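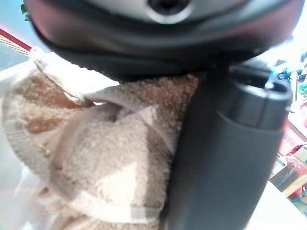 Wrist view of a towel grasp. The finger is pressed into the right side of the cloth, with the pile bulging next to it.

Workshop tips: handling towels and other soft goods

Collected by the cloth group of the Jostcombe Robotics Club for members working on the Puva household tasks. Written up by Evie Greenwood. The rigid objects page is separate, and so is the page on charging.

Choosing the cloth

Start with a plain terry towel in one light colour. Beige, tan and pale grey all show their creases under ordinary room lighting. Black and navy don't, and patterned tea towels give the edge finder lines that aren't edges. Leave printed cloth until the second term.

Wash a new towel twice before using it. Skip fabric softener, which flattens the loops and makes one towel behave differently from the next. Tumble dry on low or peg it out, but do the same thing every time. A line-dried towel is stiffer and holds a fold longer, so a run recorded on one will not compare with a run on the other.

Write the weight of the dry towel on a tag and keep the tag in the log, not on the towel. A sewn-on label is a snag point. Cut labels off flush with the hem and check that no stub is left.

Fleece and sherpa throws are harder than terry. The pile is deeper, the surface gives more before the finger meets resistance, and a pinch that looks deep enough in the wrist view is often only holding tufts. Go 3 mm deeper than the terry setting and check again.

Setting the start position

A crumpled towel is a fair start only if it is crumpled the same way by everyone. Our method is as follows. Hold the towel by the middle of one long hem. Lift it clear of the surface. Let go from one hand-span above the tray or table. Don't pat it down afterwards.

Take a still from the head camera before the arms move and save it with the run number. If two starts look alike, keep both. Throwing out the ones that look untidy spoils the set.

For tray starts, use a tray with raised sides and rounded corners. Square inside corners trap the hem and the gripper ends up lifting the tray along with the cloth. A strip of rubber shelf liner underneath stops it sliding.

Working over glass

Glass tabletops are common in the houses the Puva tasks are modelled on, so they have to be practised on. They cause three kinds of trouble: the depth reading falls through to the floor, overhead lights show up as bright spots, and a finger that touches down too fast can chip.

For the depth problem, measure the table height by hand with a steel rule at four points and enter it in Zevum as a fixed plane. Do not let the software estimate it. Repeat the measurement whenever the table has been moved, even by a small amount.

For the bright spots, turn off the row of lights directly over the table if the switches allow it. Otherwise shift the table until the spots fall outside the working area. Wiping the glass with a barely damp microfibre cloth helps more than glass spray, which leaves a film.

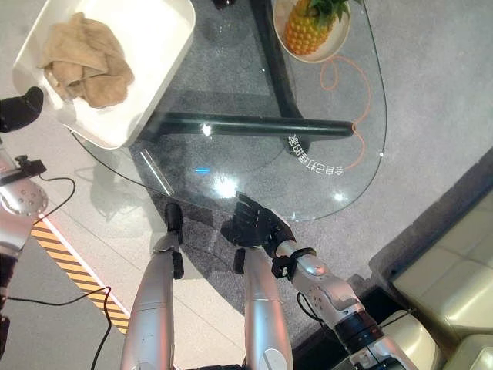 For touchdown, cap the approach speed over the last part of the descent. The club limit for glass is 11 mm per second. It feels slow. Leave it there during practice, and ask a supervisor before changing it for a timed run.

Keep any other objects on the table where the task sheet puts them. Bowls go toward the back and loose leads are noted on the run sheet, with a sketch of where they lie. A lead under a towel feels like a hem to the gripper and has fooled the contact check more than once.

Making the pinch

Aim for a ridge, not a flat area. A bunched towel nearly always has one fold standing higher than the rest, and a ridge gives the fingers cloth on both sides before they close.

Bring the fingers down so that they straddle the ridge, press until the pile compresses, then close. Closing first and pressing later pushes the towel away. If the cloth bulges outward beside a finger, that is normal. If the whole towel travels, back off and come in more steeply.

Watch the wrist view during the close and the head view during the lift. Beginners tend to watch the head view for both, and the arm hides the contact point at exactly the wrong time. Radu, our logging script, marks the moment of closing in both streams, so you can step through them side by side later.

Hem or no hem: for folding, you want the hem. For simply moving a towel to a tray or basket, any secure ridge will do, and hunting for the hem wastes time.

Pile and lint

Terry sheds. Lint collects in finger joints, around fastener heads and in any open pocket in a finger shell. After each session, blow it out with a hand bulb and pick out the rest with plastic tweezers. No compressed air cans, as the propellant can leave frost on the lens.

Clean the wrist camera with a dry lens brush at the start of the session and again at the break. One loop of cotton on the lens appears as a thick pale curve and will be read as an edge of the cloth.

Inspect the fingertips after every 300 closes. Look for glazing, which is a shiny patch where the matte surface has worn. A glazed tip slips on fleece long before it slips on terry. Light scuffing with a fine nylon pad restores it; sandpaper takes off too much.

Floor work

Some tasks have the cloth dropped on the floor beside a sofa. Sweep first. Pale tile shows dust poorly and the towel picks it all up. Mark the arm's reach with hazard tape and keep leads flat along the floor, away from the side the operator walks on.

Spotters stand beyond the cloth, with feet still while the gripper is down. Dark trousers and dark shoes are easiest to mask out in Zevum when the floor is light. The spotter with the stop button says "clear" before each approach, and the operator waits for it. 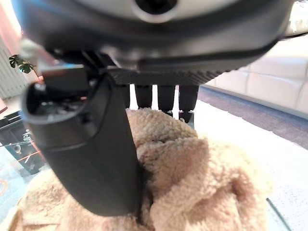 Packing up

Open the gripper fully before powering down. If cloth is still caught, free it by hand with the motors off – never by driving the fingers backwards.

Shake each towel outdoors, fold it loosely and return it to the numbered bag. Damp towels go on the rack and get a line in the log.

Copy the runs to the club drive before anyone unplugs the recorder. Enter the towel number, the surface, the table height and the speed cap. Runs with no towel number are left out of the term results.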